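# 双腕セルのシミュレーション、ブロック移載で計画が16回に1回くらい失敗する

**kumade_rt**

双腕の作業セルをシミュレータ上で組んでいます。穴あきプレートの上に治具が二つあり、奥の治具に載っている白いブロックを、手前の空の治具へ移すだけのタスクです。

構成は次のとおりです。

- プランナー: Jurnley(サンプリング系、双腕を一つのグループとして計画)
- 制御周期: 8 ms
- 計画の打ち切り: 25秒
- 衝突形状: 腕は凸分解、治具は元のメッシュのまま

16回まわすと1回は「経路なし」で返ってきます。失敗するのは毎回、アプローチ姿勢から把持姿勢へ下りる区間です。逆運動学の解自体は出ています。 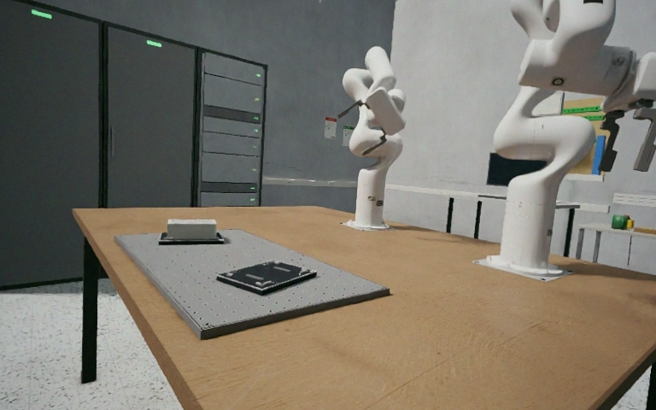 ログを見ると、開始姿勢の時点で干渉扱いになっている試行が混ざっていました。干渉ペアは「ブロック」と「治具ベース」です。ブロックは治具の上に置いてあるので接触していて当然なのですが、許可リストに入れても直る試行と直らない試行があります。どこを見ればよいでしょうか。

---

**nejiyama**

許可リストに入れるタイミングはいつですか。Jurnleyのシーン更新は非同期なので、リストを書き換えた直後に計画を投げると古いシーンで計算されることがあります。更新の完了を待ってから投げてみてください。

---

**kumade_rt**

待っていませんでした。書き換えの次の行で計画を呼んでいます。

完了待ちを入れて100回まわしました。失敗は3回です。減りましたがゼロにはなりません。残った3回の干渉ペアは「指」と「治具ベース」に変わっています。

---

**soft_stop**

治具を元のメッシュのまま使っているのが原因だと思います。縁の立ち上がりや隅の小さな穴まで衝突判定に入れても、このタスクでは得るものがありません。箱に置き換えて余裕を持たせたほうが速いし安定します。

---

**nejiyama**

それには反対です。箱にすると縁の内側の空間まで埋まるので、ブロックを置く側の姿勢が全部干渉になります。移載先が縁のある治具なら、簡略化するにしても底板と縁を別々の形状にするべきです。

---

**soft_stop**

底板と縁を分けるのはかまいません。言いたいのは、元メッシュの三角形をそのまま渡すのをやめようということです。うちのAokiのセルでは、それだけで計画時間が半分になりました。

---

**kumade_rt**

両方試しました。

1. 治具全体を一つの箱にする: 取る側は全部成功、置く側は全滅。nejiyamaさんの言うとおりでした。
2. 底板1枚と縁4本の箱に分ける: 100回で失敗1回。計画時間も短くなりました。

残りの1回は、手前の腕ではなく奥の腕が関係していました。待機させている側なのに、経路の途中で関節が動いています。

---

**mugi_planner**

双腕を一つのグループで計画しているなら、待機側も探索空間に入ります。動かす理由がなくても、サンプル次第で動きます。待機側は固定障害物にして、片腕7自由度で計画すれば済む話では?

---

**kumade_rt**

後の工程で持ち替えがあるので、双腕グループのままにしておきたいです。あと、この腕は6自由度です。

---

**mugi_planner**

自由度は勝手に7と思い込んでいました。失礼。

持ち替えの区間だけ双腕グループに切り替えればよいと思います。Purimsteadのタスク記述なら、区間ごとにグループを指定できます。

---

**erk_user2**

横から失礼します。Erkerでも同じことをやりましたが、グループの切り替えには落とし穴があります。切り替え時に待機側の現在姿勢を取り直さないと、前の計画の終端姿勢が残ります。制御の追従誤差のぶんだけずれるので、次の計画の先頭で速度が跳ねます。実機だと保護停止がかかります。

---

**kumade_rt**

切り替え前に両腕の関節値を読み直すようにして、移載の区間は片腕グループにしました。手先の初期姿勢を変えたものも含めて試しています。確認に使っている配置を貼っておきます。

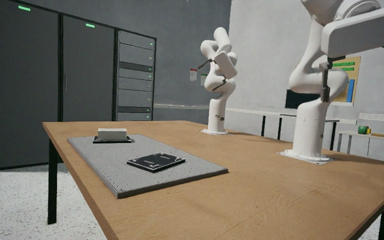
*確認用の配置。手前の腕のグリッパの指は閉じた状態。*

この配置から100回、指を開く動作を含めて計画させて、失敗は0回でした。

---

**soft_stop**

指を閉じた状態から始めるなら、開いたときの指の形状で衝突判定しているか確認したほうがいいです。閉じた形のまま判定していると、縁ぎりぎりの姿勢を通してしまいます。成功率が上がったように見えるだけかもしれません。

---

**kumade_rt**

確認しました。アプローチ区間の判定が閉じた指の形状になっていました。指の関節値を計画開始時の値で固定していたためです。

目標の開き量で判定するように直して、もう一度100回。失敗は2回に戻りました。

---

**nejiyama**

その2回は許容範囲では? サンプリング系なので、シードを変えて再計画すれば通るはずです。打ち切りの25秒が長すぎるので、8秒で切って再試行するほうが全体として短くなります。

---

**soft_stop**

再試行で隠すのは好きではありません。把持の候補が少ないのが根本だと思います。ブロックは上から見て180度回しても同じなので、手先を反転した候補も入れてください。それでも残るなら再試行でいいです。

---

**kumade_rt**

反転候補を追加して、打ち切りも8秒にしました。100回で、初回の計画が通らなかったのは1回。その1回も再試行で通っています。

変更点をまとめておきます。

- シーン更新の完了を待ってから計画
- 治具の衝突形状を底板と縁に分割
- 移載区間は片腕グループ、切り替え前に関節値を再取得
- 指は目標の開き量で衝突判定
- 把持候補に180度反転を追加

持ち替えの区間はまだ手をつけていません。詰まったら別スレッドを立てます。

---

**erk_user2**

持ち替えのほうも興味があります。スレッドを立てたらここにもリンクをお願いします。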